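Keeping Jostent Alive: Setup and Maintenance of a Small Servo Arm Cell
Project report, robotics lab elective
Mitali Karunaratne
Lab partner: Baptiste Barbier
Advisor: Crisóforo Varela
Saturday, November 25, 2023

1. What this project was

When Baptiste and I signed up for this elective we both pictured ourselves writing clever control code. What we got was a black servo arm cell named Jostent (the name is on the cabinet label and it stuck) that had been passed down through several classes and had developed, let's say, a personality. Mr. Varela told us our job was to get it running the same way every day and to leave behind notes good enough that next year's students could do it without us. So this report is mostly about screws, cables and homing. I ended up liking it a lot more than I thought I would!

2. The state we found it in

The arm powered up fine on day one, which fooled us. It homed, it waved around, we high-fived. Then we ran it for a whole lab session and the shoulder started buzzing whenever the arm reached out far. By the end of the hour the tip was landing in a visibly different place from where it had started.

We wrote down everything that bugged us before touching anything (Mr. Varela insisted, and he was right, I would have started unscrewing stuff immediately). The shoulder bracket had two screws you could turn with your fingers. The servo wires had been tied so tight at one joint that they pulled when the joint turned. The base plate slid if you leaned on the table. And the home position file had two versions, both called "final."

3. Shoulder and brackets

We took the shoulder apart first. The servo itself was okay, but the horn screw had worked loose and the bracket was rocking on it. I cleaned the old threadlocker out of the threads with a pick, put a tiny drop of new stuff on, and tightened everything by hand in a cross pattern, a little at a time. Baptiste did the other side so I could hold the link up. Don't try this part alone, the arm is heavier than it looks once the torque is off, and I have a pinched thumb to prove it.

After that we went up the arm joint by joint and checked every bracket screw. Most of them were fine. We put a dot of white paint pen across each screw head and onto the bracket next to it while we were in there, so on a later check you just look at whether the line is still straight. Wenceslao Rosales from the year ahead of us suggested that and it has saved us a ton of time.

4. Wiring

Our first try at the wiring was too neat. We bundled everything snug against the links and it looked great, and then the wrist lost communication the first time it turned all the way. I spent most of an afternoon blaming the software before Baptiste noticed that the error only showed up at one end of the wrist travel. The plug was being tugged halfway out of the servo.

The rule we use now is to move each joint to both ends of its travel by hand, with power off, before any tie gets closed. If the wire goes tight anywhere, it gets more slack. The thin wires near the upper wrist joint wrap around the column a bit, and we leave them that way on purpose because the wrap gives them room to open and close. We also found one servo lead with a nick in the insulation and swapped it.

5. Homing and the wrist offset

The controller is a Votitico board, and each servo reports its position as a raw number. Ours didn't match either of the two "final" files. For the wrist, the old file had the home at 1,317. With the tool plate squared up by hand against a machinist's block, we read 1,334. That's only 17 counts off, but you see it at the tip, and it explained why the plate always came in crooked.

We did the squaring 5 times over two sessions and took the arm completely out of torque in between. The reading didn't change by more than a couple of counts, so we went with 1,334, deleted both old files (after backing them up, relax) and made one new one with the date inside it.

6. Daily check with the shapes board

We wanted a check that takes a few minutes and needs no special equipment. After some arguing we settled on a kids' shape-sorter board, with the pieces taken out. It has nine cutouts in three rows and every one has its name printed next to it, so when I call out "hexagon" Baptiste knows exactly where I mean. We start with the wrist column hanging over the far side of the board and the tool plate just past its upper edge, then jog to the middle of each cutout and write down how far off we are.

The star is my least favorite because it's hard to judge the center by eye. The big circle is the friendliest. If the circle and the square are both off in the same direction, the board probably got bumped. If the error gets bigger as the arm reaches farther, go look at the shoulder screws.

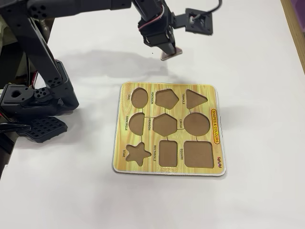 7. Results

Over 19 lab sessions after the rebuild we had to redo the home position once, and that was after somebody moved the whole table. The shoulder buzz is gone. The wrist has dropped out one more time, from a plug I hadn't pushed in all the way (my fault, it's in the log).

What we did not fix is the small sag when the arm is stretched all the way out. Mr. Varela thinks it's play in the gears of the shoulder servo, and a replacement wasn't in our budget. We just keep the work close to the base for now.

8. Notes for whoever gets Jostent next

Check the paint lines every Monday, before power.
Support the upper link with your hand before you turn torque off.
Do the shapes check before you change any code, and write the numbers in the log even if they look boring.
Spare servo leads are in the drawer marked Sowa. There are two left, so please order more.
If the wrist stops answering, look at the plug first!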